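Ticket 1652
Subject: Sticky window and a draft under the mezzanine, big room
Opened by: Lovisa Grønli
Site: Clerkescombe
Status: Open, waiting on parts

Hello all, and sorry in advance for the length of this one. I know we closed a ticket on the big window last September and I was really hoping to leave it closed, but the handle has gone stiff again and there's a whistle coming from somewhere low down whenever the wind gets up. It's such a lovely room otherwise (all that green outside, and the light in the mornings!) that I'd hate for people to start avoiding that side of it.

What I've tried so far: I wiped the seals with a damp cloth, let them dry overnight, and gave the hinges a bit of silicone spray. The handle turned nicely for two days and then went right back to how it was. I also held a strip of tissue paper along the bottom edge, and it fluttered near the left corner and hardly anywhere else. With the ceiling lights on in the evening I couldn't see any gap from inside, though I'm no expert and my knees only let me look for so long.

The middle pane is the frosted one, and as far as I can tell there's nothing wrong with it. The clear panes above and below seem fine too. There's a thin white cable running down across the lower part, and whoever works on the seal will want to mind it.
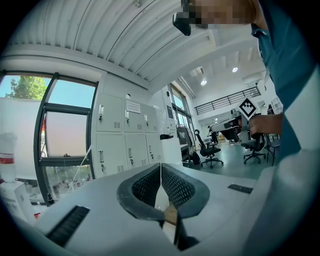 Tuva Westerberg wondered whether the whistle was coming from the window at all. She had the same noise at Jidholm one winter and chased it for weeks before finding it up where the corrugated ceiling met the wall, and the sound simply carried down the ridges. Her suggestion was to tape over the bottom edge of the window for one windy night and listen again.

So I did that! Painter's tape, the low-tack kind, all along the bottom edge and a little way up each side. The wind was good and strong by suppertime and I sat there with a cup of tea and my cardigan on for the better part of an hour. The whistle was gone from the corner, I'm sure of that, but there was still a faint hum when I went up and stood by the black railing on the mezzanine. I think we may have two problems, and the smaller one has been hiding behind the bigger one.

Update, 2018-05-20
Zainab Ogbonna came by with her ladder, bless her, and took the handle off. The spindle is worn on one side and the lower seal has gone hard for a stretch of 18 inches. She's ordered a new handle set and a length of seal from Ekora, and they quoted 14 days for delivery. The total comes to $108, and Lempi Hyvönen has already said yes to it.

Until the parts come, please leave the window shut and don't force the handle. The tape can stay where it is. I've moved my own boxes away from that corner so Zainab can get at the hinge side, and if the rest of you could keep a clear path from the door I'd be very grateful.

Still to do: fit the handle and seal, take off the tape, and have somebody with better ears than mine listen along the ceiling ridges on the next windy day. I'll keep this ticket open for the hum as well, unless Tuva would like it split in two.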